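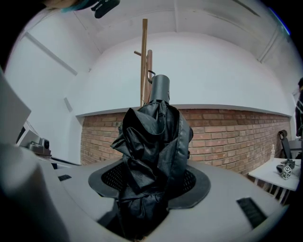

Fig. 6. Bundled black fabric, cap end up, with the coat rack behind.

Section 6. Hanging an umbrella on the Transtead coat rack

The old Popescu leaflet claimed a peg will hold "any umbrella, any way." I doubt whoever wrote that owned one. Use the steps below instead.

1. Stand the rack near a wall, with all its feet on the floor.
2. Close the umbrella and gather the fabric. A sloppy bundle is fine. The tidy roll in the sales photos lasts until the first rainy day.
3. Find the strap and pull it clear of the folds.

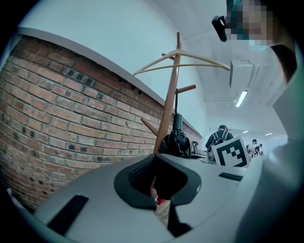
Fig. 7. Pegs on the pole, hangers at the top.

4. Pick a short peg on the pole and leave the top for hangers.
5. Hook the strap over the peg and let go slowly.

Caution: Don't hang the umbrella by its fabric. It may look secure. Give it an hour.

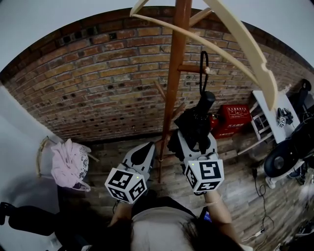 Page last changed: December 2024 (V. Vlachou)

6. Check that the strap sits over the wood and isn't just caught on the tip of the peg.

Note: The spec sheet gives the rack's height as 180 cm. Nermina Georgiev measured ours and got a bit less, so check before you plan a shelf over it.

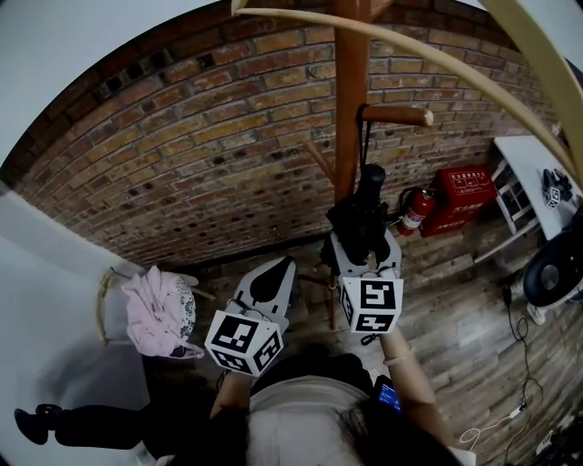
7. To take the umbrella down, lift the strap off first. Pulling on the canopy puts the load on the stitching, and I wouldn't trust the stitching.

Spare pegs are part no. 1428. They're sold as "universal." Try one by hand before you reach for the glue.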